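Herkoletti Traces Gripper Fault to Cable Strain, Offers Free Fix to Every Handheld Unit in the Field

Small-object work is back on at the Plellalmont site after a two-month pause in one product line

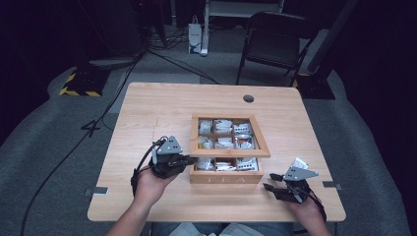 Handheld grippers at a tea box, with a paper sachet between the fingertips of the right-hand unit. (Herkoletti)

PLELLALMONT, September — Herkoletti has found the cause of a fault that made some of its handheld grippers close without a command, and every customer with an affected pair will get replacement parts at no charge. The first kits go out Wednesday.

The fault showed up during tabletop work at the company's Plellalmont site, where people use the grippers in pairs to record everyday hand tasks such as sorting cutlery, folding cloths and taking tea packets out of a box. The recordings are used to teach robot arms to do the same jobs. In 5 sessions, a gripper's fingers shut on their own while the operator was reaching for something. One operator's fingertip was pinched, leaving a bruise that needed no treatment. The other sessions ended with crushed paper sachets and a good deal of head-scratching.

We stopped all handheld work the same afternoon as the pinch. Anyone who has used these tools knows how close your free fingers get to the jaws when you are steadying a box or turning a packet around, and a light squeeze is still a squeeze you didn't ask for.

What went wrong

The trouble was in the cable, at the point where it enters the back of the gripper. When an operator turned the wrist far inward and then reached forward, the cable bent sharply against the housing. After enough bends, a signal wire inside the jacket began to break contact for a split second at a time. The control board was supposed to read a lost signal as "hold still." A software change made last spring caused it to read some very short dropouts as "close."

So there were two mistakes, a mechanical one and a software one, and both were ours. Either alone would have been a nuisance. Together they moved the fingers.

Finding it took longer than we would have liked. The dropouts were too short for our normal logs, and the early suspicion fell on the finger joints, which we took apart and rebuilt for no gain at all. The break came when a technician noticed that the bad closings clustered around tasks with a deep reach over a raised lid. The tea box was the best of the lot! It makes the operator lift the wrist, clear the lid and come down on a thin packet standing among its neighbors, and that happens to be very close to the worst bend the cable can see.

Once we had that, our partners at Gavalas built a bending rig and ran sample cables through 2,000 cycles each. Cables of the old design began dropping signal well before the end. The new ones, with a longer flexible sleeve and a softer exit angle, finished the run with no dropouts recorded.

What we are changing

The repair has 2 parts. The first is a new cable with the longer sleeve, which swaps in with a small screwdriver. The second is a software update that treats any loss of signal, however short, as an order to stop and stay stopped until the operator presses the reset. We have also lowered the closing force at startup, which operators had been asking for anyway, and added a log that catches the very short dropouts we missed.

A total of 322 grippers are covered. All were shipped with the earlier cable. Units with a green dot beside the cable socket already have the new part and need only the software.

What customers should do now

Please stop using any gripper without the green dot until the kit is fitted. If a unit has closed by itself, even once, unplug it and send it back to the Lorkum service center so our team can look at the cable. We want those cables very much, including the ugly ones. Shipping is paid in both directions, and loan units are available for customers in the middle of a project.

Recordings made before the fix are still good to use unless an unexpected closing took place during the session. A small checking tool comes with the update and will flag stretches where the finger position moved without a matching command.

Back at the table

Operators at Plellalmont returned to tabletop work after the new cables and software went in, and the tea box went back on the schedule first. We are delighted to have it there again. It is a lovely, fiddly test, with packets that slide and fold and stick to one another, and the people who do this work have become very good at it. Their reports, including the ones that said only "it did the thing again," led us to the answer.

A full technical report with the bend test data will be sent to all customers along with the kits. Other makers of handheld tools are welcome to request a copy.

About Herkoletti

Herkoletti designs and builds handheld grippers and recording tools for robot training. The company does its development and tabletop work at Plellalmont and runs its service center in Lorkum.

Media and customer questions: please use the contact form on the Herkoletti website and choose "Gripper cable" as the subject.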